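Latholm 메모리 장착 키트 설정 안내서
4장. 모듈 집기와 슬롯 삽입

3장까지 마치셨다면 이제 이 키트에서 가장 재미있는 부분입니다! 그리퍼가 메모리 모듈을 집어 데스크톱 메인보드로 옮기는 동작을 직접 가르쳐 보겠습니다. 처음이라면 한나절쯤 여유를 두세요. 한 번 잡아 둔 좌표는 같은 케이스에서 계속 쓸 수 있습니다.

4.1 시작 전 확인
1. 비상정지 버튼이 손이 닿는 곳에 있는지 확인합니다.
2. 대상 PC의 전원 케이블을 뽑고 전원 버튼을 5초간 눌러 잔류 전기를 방전합니다.
3. Elis 티칭 프로그램을 열고 프로필 17번(메모리 모듈)을 불러옵니다.
4. 손목 카메라 영상에 양쪽 손가락 끝이 모두 보이는지 확인합니다.

주의: 비상정지를 해제한 직후에는 팔이 살짝 움직일 수 있습니다. 작업 영역에서 손을 뺀 다음 해제하십시오.

4.2 모듈 집기
1. 모듈을 트레이에 세워 놓습니다. 금색 단자에는 손을 대지 마십시오.
2. 속도를 저속으로 두고 그리퍼를 모듈 위로 이동합니다.
3. 손가락 끝이 기판의 한쪽 끝을 물도록 높이를 맞춥니다. 칩 표면을 누르면 안 됩니다.
4. 파지력을 49로 설정하고 [닫기]를 누릅니다.
5. 모듈을 천천히 들어 올린 뒤 3초간 멈추고 화면에서 기울기를 살핍니다.

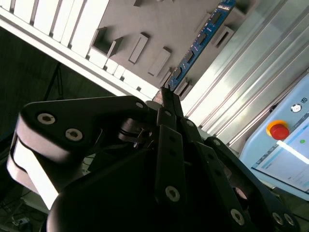
파지력 값은 꼭 조금씩 바꿔 보시기 바랍니다. 저는 처음에 무조건 세게 잡아야 안전하다고 생각했는데, 값을 낮추니 모듈이 손가락 사이에서 자연스럽게 자리를 잡더군요. 이 감각을 익히고 나면 다른 부품도 훨씬 수월해집니다.

참고: 모듈이 미끄러지면 파지력을 1씩 올리십시오. 손가락 끝에 먼지가 묻어 있어도 같은 증상이 나타나니 보풀 없는 천으로 먼저 닦아 보세요.

4.3 케이스 안으로 접근하기
데스크톱 케이스 안은 생각보다 좁습니다. Melcombe 경로 편집기에서 접근점을 최소 두 개 만들어 두면 케이블 다발을 피해 가기가 한결 편합니다.

1. 측면 패널을 열고 케이스를 눕혀 고정합니다.
2. 전원 케이블과 SATA 케이블이 그리퍼 경로에 걸리지 않는지 봅니다. 필요하면 케이블 타이로 묶어 둡니다.
3. 빈 슬롯의 고정 걸쇠를 바깥쪽으로 젖힙니다.
4. 첫 번째 접근점은 케이스 벽보다 높은 곳에, 두 번째는 슬롯 바로 위에 저장합니다.
5. 저속으로 두 점을 오가며 손가락 링크가 케이스 벽이나 팬 쪽에 닿지 않는지 확인합니다.
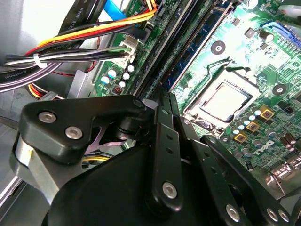
그림 4-2. 열린 케이스 안으로 들어간 그리퍼. 메모리 슬롯 옆에 CPU 소켓이 있다.

주의: CPU 쿨러를 떼어 낸 상태라면 프로세서 위로 지나가는 경로를 만들지 마십시오. 모듈이 떨어지면 소켓 주변 부품이 손상될 수 있습니다.

4.4 삽입
1. 모듈의 홈과 슬롯의 돌기 방향을 맞춥니다.
2. [힘 제어]를 켜고 하강 한계를 128로 입력합니다.
3. [삽입]을 누릅니다. 한계에 먼저 도달하면 팔이 멈추고 오류 2,285가 표시됩니다.
4. 오류가 나면 모듈을 들어 올려 방향과 각도를 다시 맞춘 후 3번부터 반복합니다.
5. 양쪽 걸쇠가 모두 잠겼는지 눈으로 확인하고 그리퍼를 엽니다.

딸깍 소리와 함께 모듈이 들어가는 순간은 몇 번을 봐도 신납니다! 성공한 좌표는 바로 저장하고, 파일 이름에 케이스 모델명을 넣어 두세요. 저장한 좌표를 불러오는 방법은 5장에서 이어집니다.

개정: 2019년 7월 19일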